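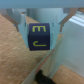
Dark cube with yellow-green letters on two faces.

Basulano
A word list and dice simulator for letter-cube games

Basulano is a small, friendly data set for people who love shaking a tray of letters and shouting over each other! It holds 160 letter cubes, written out face by face, plus a script that rolls them and finds every word on the board.

What you get
cubes.csv has one row per cube, six faces in fixed order. words.txt is the word list, lowercase, one per line. roll.py makes a board (the default is 5 by 5, and it's lovely on 8 by 8 if you have the evening free).
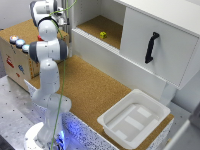
Run roll.py with --seed to get the same board twice, handy when you want a rematch with a cousin in another town.

Where the words come from
Kristof Segers typed up the first list from his family's house rules, and Wajid Usmani merged in the Farent list in April. Words of 2 letters are in. We argued about that one!
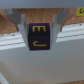

Known gaps
Q is always printed alone, never as Qu, so Q words come up less than you'd like. The Drolberg cubes have no accents yet. Plurals are patchy past the letter S. 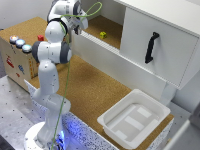

Send fixes as a plain text diff, one cube or word per line. I merge on Wednesday evenings and I love getting odd words, so keep them coming.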